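Subject: Re: [sim-grasp] two-finger vs. suction in cluttered layouts
Date: Wednesday, August 3, 2022

On the Lusside list somebody wrote:

> We get 30 clean picks out of 50 with the Nistlow gripper model and
> can't tell if the fingers or the controller are to blame. Has anyone
> tried it with more clutter on the table?

Yes, to my regret. I put the two-finger model on the simulated arm and let the Jundine randomizer furnish the table. It has firm views on furnishing.

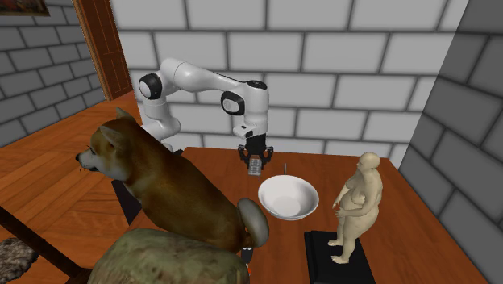 Two-finger gripper over the small ridged gray piece, layout 7. Bowl, statue and dog as generated.

My money is on your controller. With the old one I also lost plenty of picks, nearly all on the way down. I swapped in the Hyun controller, left the fingers alone, and the misses dropped to 4 in 50. Same layouts, same seeds.

Two things to check before you rewrite anything: whether your approach height is measured from the flange or the fingertips (guess how I know), and whether the dog has a collision mesh. Mine didn't until Monday.

Config is in the usual folder. I haven't run suction yet. The statue can wait.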